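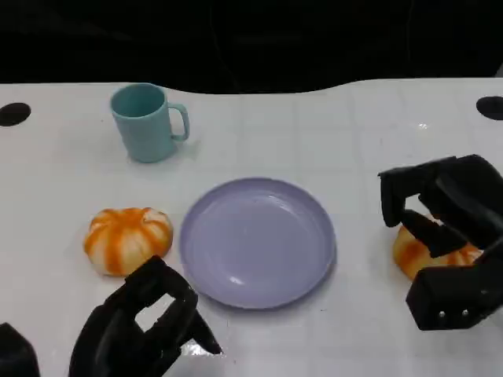
Why do people so rarely put the mug in the middle of the plate when they lay out a snack for one? In our interviews the usual reply was that the plate is for the food and the mug needs a spot near the hand, so the two end up side by side with a bit of clear table between them.

4.2 Mug and plate as a pair

Figure 3. One mug and one empty plate on a white table, the mug upright with its handle to the right.

We had expected the two-piece setting to be the dull part of the study, a warm-up before the full meals. It became our favourite. With only two things to place, every small choice shows, and people turned out to have strong feelings about them. Of the 300 households that kept a diary for us in Pradley and Jomunbridge, 200 wrote at least one note on where the mug should go, and many of those notes were long, cross and very funny.

Handles came up again and again. A handle on the right, as in Figure 3, was called "normal" or "ready" by right-handed diary keepers, while left-handed ones often described turning the mug before sitting down. Several turned it back afterwards for the next person! Rafia Jafri coded these entries separately (see Appendix B) and found the habit strongest in homes where one person laid the table for everybody else.

Colour mattered more than we had guessed. A teal mug beside a lavender plate was, to some readers of our picture cards, a lovely match, both being soft and a little muted. Others wanted a set and said so at length. Mwajuma Koech, who ran the card sessions in Makach, noted that people over sixty were the happiest with odd pieces, and that they often had a story for each one - a wedding gift, a market stall, a cousin's old kitchen.

We then asked what the empty plate was waiting for. Toast led by a long way in Pradley, fruit in Makach. In the December round, biscuits overtook both, which delighted the whole team and ruined a rather tidy chart. The full list of more than 3000 answers is being sorted by Wajid Tarar and will be reported with the breakfast data in Section 4.4.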